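Right, I promised a thread on what I've been doing with the folding planner, so put the kettle on. It's a software thread, sorry to anyone who came for motors.

1/ Quick catch-up for new people. I write the perception and planning side of Mestow, which is our little stack for getting a two-finger gripper to fold clothes. Hye-jin Chae does the controller. The repo is called Wedar for reasons that go back to a typo in November and which we're now stuck with.

2/ The old planner had a very simple idea of a garment. Segment it from the background, take the outline, fit a template (top, trousers, towel), fold along the template lines. Towels went beautifully! Everything else went the way you'd expect.

3/ The trouble starts with segmentation. On a plain grey table you can threshold your way to a decent mask in an afternoon. On a patterned bed the mask leaks into the print, and then the outline has a bite out of it, and then the template fitter decides your jumper has three sleeves.

4/ (I've got a log where it confidently planned a fold for the third sleeve. Full trajectory, lovely smooth velocities. Hye-jin has it as her desktop background.)

5/ So I threw out the outline as the main input. The new version predicts keypoints straight from the wrist view - cuffs, shoulders, hem corners, collar or hood - each with a confidence and a "might be hidden" flag. The outline is still there but only gets a vote.

6/ The hidden flag is the bit I'm proudest of. Before, if a cuff was out of view, the network put it somewhere anyway, usually bang on the image border. Now it can say "there's a sleeve heading that way and I can't see where it stops", and the planner asks for a look before it commits to a grasp.

7/ Training set is 3000 labelled frames at the moment. I threw away 1040 because I'd labelled left and right from the wearer's side on some days and from the viewer's side on others. Write your labelling rules down before you start, not on the third evening. I did put 2000 of the good ones through an augmentation script and the hem corners got worse, so that's parked.

8/ Then blur. The wrist view goes to mush whenever the hand moves quickly, and the keypoints jump about like fleas. First attempt was to smooth them over time, which gave me very calm keypoints in completely the wrong place.

9/ What works better is scoring each frame for sharpness on the far part of the view only. You have to leave the gripper out of the score! It moves with the lens, so it's always crisp, and for a good week my sharpness check was passing every single frame because the fingers looked fantastic.

10/ So there's now a fixed mask over the jaws, and anything below the threshold gets passed to the tracker as "prediction only, don't update". Two frames from the same bed, the first a keeper and the second one for the tracker to coast through:

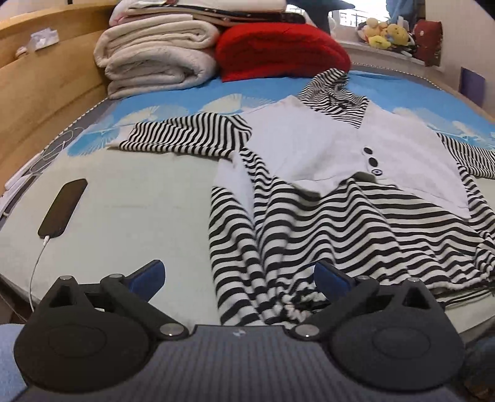
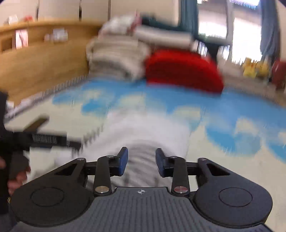
11/ Getting the planner to pick a first grasp is still the weak spot, and it's mostly down to how it ranks candidates. It likes strong edges, and it reads a strong edge as the end of some cloth. On the black-and-white striped hooded top every stripe is a strong edge, and down at the hem where it all bunches up between the two blue pads there are lots of them squashed together. The old ranker wants to pinch every one. The new one takes the hem corners from the keypoint net first and only uses edges to fine-tune the last bit of the approach, and it's a lot less excitable.

12/ I also added a "rumpled" cost. If the local stripe direction changes a lot over a small patch, the planner prefers a smoothing move to a fold. On plain fabric I've got no stripes to lean on so it falls back to shading, and that needs work. Stripes have gone from my worst enemy to my favourite texture in a fortnight.

13/ Tooling, briefly. There's a replay viewer called Brolbridge that steps through a log with keypoints, votes and rejected grasps drawn on top. It's ugly and it eats memory. It has also found more bugs than all my unit tests put together, so please use it before you message me about a bad plan.

14/ Next up is letting the planner change its mind halfway through a reach. At the moment, once it's committed, it's committed, even if a better view turns up on the way in. Hye-jin says the controller can take a new target mid-motion as long as I don't send it a wildly different one. I've said I'll try.

15/ Config files and the sharpness mask are in the Wedar branch. The labels will go up once I've checked the lefts and rights again. Off to find some food.

Filed under: Robots & Code | Threads

Comments (4)

pegbag_ian
The bit about scoring sharpness with the gripper in shot, oh dear. We had exactly this with a bumper. Is your mask fixed or do you move it with the jaw opening?

threadauthor
Fixed for now, drawn for jaws fully open with a bit of margin. Moving it with the opening is on the list.

LottieM
Does it cope with buttons? My guess would be a row of dark ones pulling the keypoints about.

k_arden
More on the third sleeve please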